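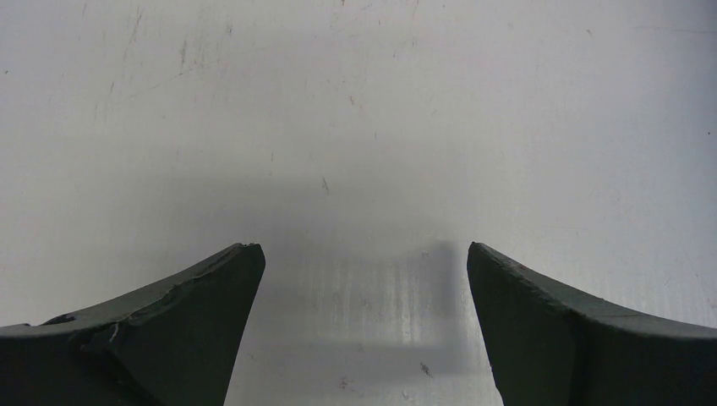

Anastasia Karagiannis
2 January 2025

4. Cleaning and Resurfacing White Panels

4.1 Before you start

This section covers matte white wall and bench panels supplied with the Dodetora partition kit. It does not cover gloss panels or the clear doors. For those, see section 6.

Fine scratches and gray streaks are surface wear and do not affect the strength of a panel. Replace a panel only if it is cracked, bowed, or loose in its rail.

CAUTION: Do not use acetone, paint thinner, or scouring powder. These dull the finish and the change is permanent.

4.2 Routine cleaning

1. Remove dust with a dry microfiber cloth. Work from top to bottom.
2. Mix the Ukia concentrate with lukewarm water at 1 part to 100. Do not use hot water.
3. Dampen a second cloth and wring it out well. Water must not run into the lower rail.
4. Wipe in straight, overlapping passes. On ribbed panels, follow the direction of the ribs.
5. Dry the panel right away with a clean cloth.

NOTE: Gray marks left by shoes, carts, or tool handles often need a second pass. Let the solution stand for two minutes, then wipe again with light pressure.

4.3 Scuffed areas

1. Clean and dry the panel as in 4.2.
2. Look along the surface under a low side light and mark the scuffed area with painter's tape.
3. Apply the white paste (part 136) with a foam pad. Use small circles and stay inside the tape.
4. Wait until the paste turns hazy – usually five minutes – and buff it off.
5. Remove the tape and wipe the whole panel once with plain water.

CAUTION: Do not treat the same spot more than three times. Repeated buffing leaves a shiny patch that shows from the side.

4.4 Replacing a panel

1. Loosen the two upper clips with the 43 key. Do not remove them.
2. Lift the panel until the bottom edge clears the rail, then tilt it toward you.
3. Fit the new panel in reverse order. Tighten the clips by hand first – then a quarter turn with the key.

NOTE: Panels from the older Juhász series use clip 101 and need the spacer strip. Order both from Rastovari spare parts.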